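**Tendon-driven hand (workshop build)**

A tendon-driven hand is a robot hand whose fingers are pulled closed by cords, a bit like your own, with the motors tucked away somewhere roomier than the fingertips. I keep this page for our shared workshop, so it leans toward what people build here (and I do go on, sorry!).

## Background

My first one dates from 2002 and had 2 fingers, both terrible. The cord was fishing line, the knuckles were hinge pins, and it could hold a sponge if you asked nicely. These days most of us start from the Hiebert pattern, which has segmented fingers and a thumb set off to one side, and then change whatever annoys us.

## Fingers and thumb

Each finger is a chain of short links with a joint between them. One cord runs up the palm side and closes the lot, and a spring opens it again. The thumb is harder. It has to swing across the palm as well as curl, so I give it a motor of its own and mount it before anything else, or I end up taking the palm apart twice.
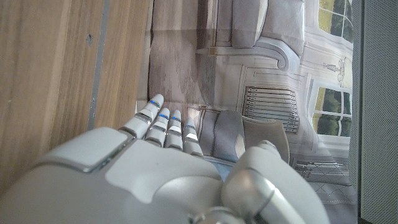

Pale segmented fingers with touches of blue, held over a printed interior.

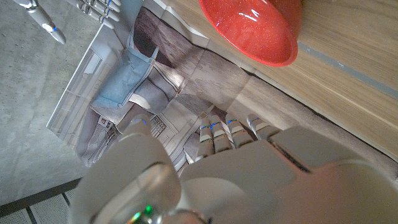 ## Cord and tension

I use Natex braided cord, cut to 233 mm per finger, and leave the spare length on until the tension is set. Too slack and the tip closes late; too tight and the motor hums all evening. Myrtle Pennington would set it differently: she has written to me that fresh cord ought to hang under a weight overnight before it goes anywhere near a finger, and that most of the drift I complain about is plain stretch. I tried it in July on one hand and the drift did get smaller, so I've stopped arguing.

## Wiring

Keep motor leads away from the sensor leads. My Trakar board has 13 connectors, all the same shape, so label both ends before you close the shell!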